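### 4. Recording your first table-setting run

I do this one with the leader arms in my hands and the Hellutora software open on the laptop next to me. Give yourself a quiet hour - the first few tries are clumsy for everybody.

1. Put the placemat down in the middle, between the two arms.
2. Home both arms, then press **Record**.
3. Plate first, onto the mat. Go slow on the way down!
4. Fork to the left of the plate, knife to the right, handles toward you.
5. Mug last, at the upper right corner of the mat.
6. Let go of the mug, back the gripper off, and press **Stop**. 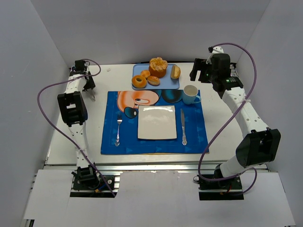 *Place setting on the mat, with the bread tray behind it.*

The bread stays on its tray for this task (it gets its own run in section 5).

**Note:** Fumbled a grab? Keep going and fix it while you're recording. Lumturie Petek threw out her messy runs at first, and her arms never learned to recover from a bad grip. I'd shoot for 50 runs and keep at least 40.

**Caution:** Check the purple cables before every run. Leave enough slack for the wrist to turn all the way, and if a loop gets near the mug, stop and move it.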